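Robots, a cup and a very long train ride

Posted Oct 29, 2026

I finally made it to the Husura open day! I'd been on the waiting list since September, and when a place came up I booked a train before I'd even checked how far away it was (184 miles, for anyone wondering, and no trolley service).

Husura have the top floor of the old Flatlow building, with a demo room at the back and the simulator up on a big screen. They let us in nine at a time, so we could all get close and ask things. 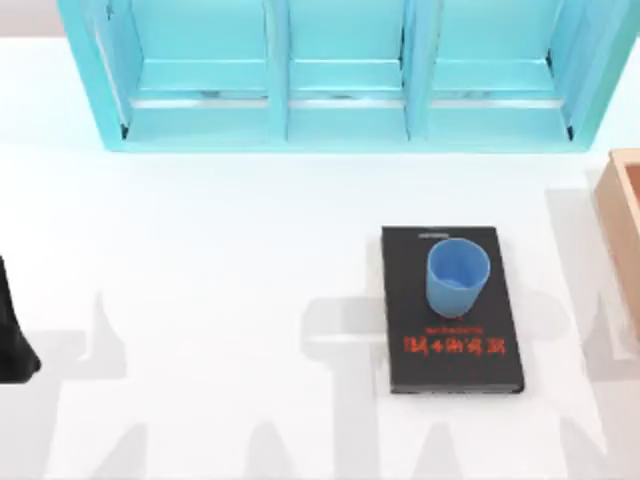

Our host was Thiện Lương, who works on the simulation side and talks very fast when he's happy. The job he'd picked for us sounds like nothing: deal with a cup that's standing on a book. But the arms have to work out which thing to touch first, and a person does that without thinking. He told us the simulator gets through almost 2,000 attempts overnight, with the lighting and positions shuffled a bit each time.

I asked what goes wrong most often. Grip, he said – the fingers come in at a poor angle, or squeeze too late.

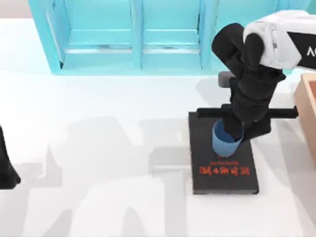 A girl of maybe ten asked whether the robot gets bored, and he gave her a proper answer about how each attempt starts fresh. I loved that. There was also a long chat about Kjærgaard, the method they use for scoring each attempt, and I followed perhaps half of it. My notes say "ask about Zarkari" with two lines under it and I have no idea why. 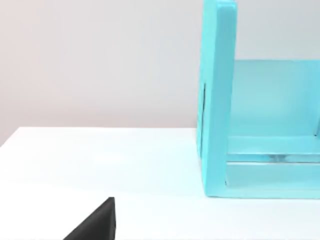 What I liked most was switching between camera views, which we were allowed to do ourselves. You get so used to seeing the table from overhead that dropping down low is a bit of a shock. From there the turquoise shelf unit towers over everything, and all you get of the robot is one black fingertip poking up at the bottom. I must have flicked back and forth for ages, and the man behind me was very patient.

They're planning another day with 24 places. I've already put my name down, and this time I'm bringing sandwiches.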